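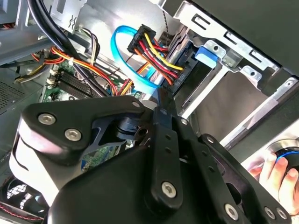 Thread: They're automating the teardown bench. Anyone been through it?

trolell_tech
I work at a refurb shop, 11 people, mostly old office desktops. Up to 708 towers on a good month. Management has decided the arm will do drive pulls, meaning SATA power, SATA data, little blue latch, drive out. I have been doing this for years and have now been promoted to "cell operator." The pay is the same but there's a lanyard.

Juniper Fitzsimmons
Congratulations on the lanyard. We went through this at Achterberg. The arm was fine with drives. It was the cables that ate our afternoons. Every tower has its own idea of where the wires should go, and somebody has to go in and move them out of the way.

clurnitberg_dave
Hard disagree with the gloom. My wrists quit hurting the second month. I'd take babysitting over pulling latches any day.

trolell_tech
My wrists are fine, it's my brain I'm worried about. Yesterday I stood there until 4 pm watching it think about a power connector.

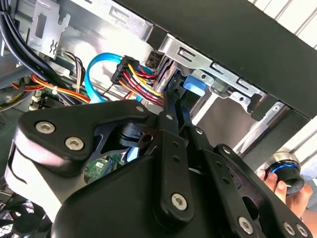
And the quota didn't move, so whatever it doesn't finish I do by hand at the end of the shift. Wálter Llanos (our lead) calls this "the hybrid phase."

Juniper Fitzsimmons
Ask him when the hybrid phase ends. Ours started in December and I left before it was over.

vemia_nightshift
Get the retraining in writing. We had 2 people learn to fix the thing properly and they got a real raise. The rest of us got a pizza.

clurnitberg_dave
What kind of pizza

vemia_nightshift
Mushroom.

trolell_tech
OK, I'll ask about the training. Dave, did they cut anyone at your place?

clurnitberg_dave
Not cut. Two left and weren't replaced.

Juniper Fitzsimmons
Dave. That's cut, with better manners.

clurnitberg_dave
One of them retired! He has a boat now. I'm still pro-arm.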